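We use cookies to remember your settings and to see which pages get read. Accept / Manage choices

The Spring Walk-Round: A Home Safety Checklist, With My Comments

By Johanna Rainer
Last updated: March 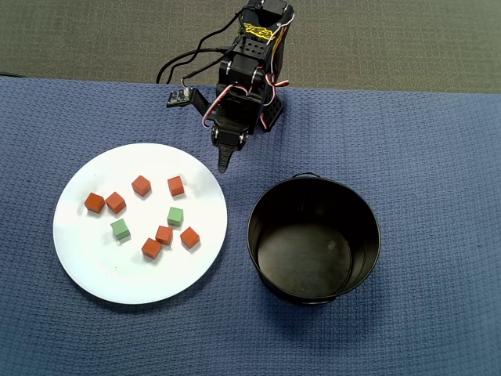 I do this walk-round every March, on a bright morning if I can get one, with a cup of coffee in one hand and the list in the other. It takes me a couple of hours in our old house on Treltden Lane (longer if I start tidying drawers, so please don't start tidying drawers!). Print it out, scribble on it, skip whatever you don't have.

SMOKE AND CARBON MONOXIDE ALARMS

[ ] Press the test button on every alarm and wait for the full sound.
Comment: Warn the household first. I forgot one year and my poor mother-in-law was halfway down the front path in her slippers before I caught up with her.

[ ] Read the date on the back.
Comment: Most makers print a replace-by date there. Mine had faded so badly that I copied it onto masking tape in big letters.

[ ] Vacuum the vents with the soft brush.

CORDS, PLUGS AND OUTLETS

[ ] Run your eye along every cord you can reach, both ends.
Comment: Look for cracks, flat spots and places where the outer cover has pulled away from the plug. Asabe Ugwu, who rewired our kitchen, told me to throw such a cord out and not to tape it, and I've been strict with myself ever since.

[ ] No extension cords under rugs.
Comment: I was guilty of this for years with the reading lamp. We moved the chair in the end, and I like it better by the window anyway.

[ ] Feel the cover plates. Any that are warm, stop using and call an electrician.

[ ] Press TEST on the bathroom and kitchen outlets, then RESET.

STAIRS AND FLOORS

[ ] Hold the handrail and give it a good tug at top, middle and bottom.
Comment: Ours had 2 loose brackets last spring. A longer screw fixed one, and the other needed a new plug in the wall, so that was my whole afternoon gone.

[ ] Check rug corners for curling.

[ ] Bulbs working at both ends of the stairs.

KITCHEN

[ ] Fire extinguisher needle in the green, pin in place, nothing stacked in front.
Comment: I found mine behind 4 bags of potting soil. Kolbrún next door laughed at me, and then went home and found hers behind the ironing board.

[ ] Wash or replace the range hood filter. Hot water, dish soap, a long soak.

[ ] Cleaning products up high or locked away if little ones visit.

LAUNDRY

[ ] Pull the dryer out and clean the duct, all the way to the outside flap.
Comment: Get someone to help with the lifting. Check that the flap swings freely before you push everything back, or you'll be doing it twice like me.

[ ] Look over the washer hoses for bulges.

Write down anything you couldn't fix and stick it on the fridge. Mine has the porch light and the back gate latch on it right now, and Rupert has promised to look at the latch.

Get the newsletter: enter your email for new household lists each season. Unsubscribe anytime.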